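Bench notebook: drainage and air space in the Ernia potting mix
4 September 2026
Tadhg Tully

Carried over from the last entry: the air space figures for the Ernia mix came out lower than the Phí reference on the first pass, and I did not trust either of them. The cylinders had been packed by two people using different methods. Everything repeated today with one person packing and one filling sequence.

Definitions, to stop the argument coming back. Total porosity is the volume of water needed to saturate the mix, divided by the volume of the mix. Container capacity is the water still held after free drainage, on the same volume basis. Air space is the difference. All three depend on the height of the column, so none of them is a property of the mix alone. A tall pot and a shallow tray filled from the same bag will give different air space. Any number from today applies to the 400 mL cylinder and nothing else.

Mixes tested
- Ernia: composted bark, coir, coarse perlite. Coir from Amitz, the new bale.
- Phí reference: the old peat and perlite blend, last sealed bag.

7 cylinders of each. I had wanted more of Ernia but the mesh discs ran out.

Preparation
Both mixes were passed through the coarse sieve to break lumps, not to grade them. Nothing was discarded. Bark fragments that stayed on the sieve went back in by hand. Moisture was brought up by misting and turning until a squeezed handful held its shape and broke when poked. This is a crude test but it has been repeatable enough within one operator. Mixes then stood covered overnight so the coir could take up water evenly.

The coir is the awkward part. Dry coir swells when it wets, and if it goes into the cylinder too dry the column rises during saturation and the volume on the sheet is wrong. I think that is what happened on the first pass. Two of the old Ernia cylinders have a note in the margin saying "domed," and I did not act on it at the time. 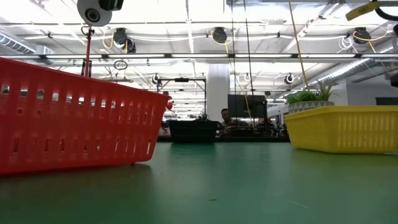

Red and yellow baskets on the green table.

Packing
Fill with the extension collar on, drop three times from the height of the wooden block, refill, drop again, remove the collar, strike off level with the steel rule. Do not press. Pressing with the palm closes the large pores at the top and the air space figure falls at once. I packed one extra Ernia cylinder with palm pressure to see the size of the effect. It drained visibly slower. Not included in the averages.

Saturation
Cylinders stand in the tub and water is raised from below in stages, with a pause at each stage. Filling from the top traps air. The last stage brings water level with the rim and no higher, or perlite floats off. Leave until the surface glistens and no bubbles come up when the cylinder is tapped.

Water added to reach saturation for Ernia cylinder C was 307 mL by the burette log. On 400 mL of mix that is a total porosity of 77 percent, rounded, before adding the water that was already in the mix. The correction has to come from the oven-dry sample, which is still in. Until then treat the figure as a lower bound. The first-pass sheet skipped this correction for Ernia and applied it for Phí, so the comparison on that sheet is void. I have struck it through and initialed it.

Drainage
Cylinders lifted onto the rack over the funnels, base plugs pulled, tops covered with film to limit evaporation. Collected volume is read when no drop has formed at the outlet for a full minute. The end point matters. Bark mixes give a fast first flow and then a long tail, and it is easy to stop early. On the first pass the end point was "when it looks done."

Tilting the cylinder at the end releases more water, because the column is effectively longer on the diagonal. We do not tilt. Some published methods do, so check before comparing with anyone else's numbers.

Balance
The Funuteck balance drifted between the morning check and the midday check. The check weight read correctly again after the balance was moved away from the heater vent. I reweighed every cylinder that fell between the two checks. Original readings are left on the sheet in pencil and the reweighed values are in ink. Use the ink.

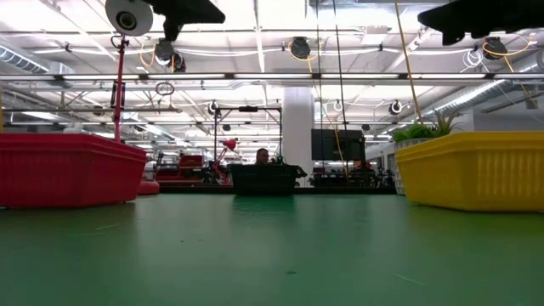

Observations
1. Ernia drains faster than Phí over the first part of the run. Clear in all seven cylinders.
2. Spread between Ernia cylinders is smaller than on the first pass. Single-operator packing probably explains most of it. Pre-wetting the coir changed at the same time, so I cannot separate the two.
3. Phí cylinder F was slow to saturate and kept releasing bubbles. The peat may have been drier in that part of the bag. Keep the result but flag it.
4. Drainage water from Ernia is tea-colored. Phí is close to clear. Conductivity not measured today; the probe is out of storage solution.
5. No doming on any Ernia cylinder.

What this does not show
Nothing here says how the mix behaves after a season in a pot. Bark breaks down, fines move to the bottom, and air space goes down with them. The aged pots set out last November are the right samples for that question and they have not been touched. Also nothing on rewetting from dry. Coir should do better than peat there but I have no data from this batch.

To do
- Oven-dry masses, both mixes. Weigh to constant mass, not to a fixed time.
- Recalculate total porosity with initial moisture included.
- Order mesh discs and probe storage solution.
- Ask Amitz whether the new bale was buffered. The label does not say.
- Repeat Phí F if there is enough left in the bag.
- Mark the drop height on the wooden block. It has been turned on its side at least once.

Recent entries
Coir pre-wetting: misting compared with soaking
Perlite dust losses during sieving
Mesh discs, pore size and blinding
First pass on Ernia air space (superseded)

Notebook maintained by Tadhg Tully. Corrections to the bench sheet, please. Back to top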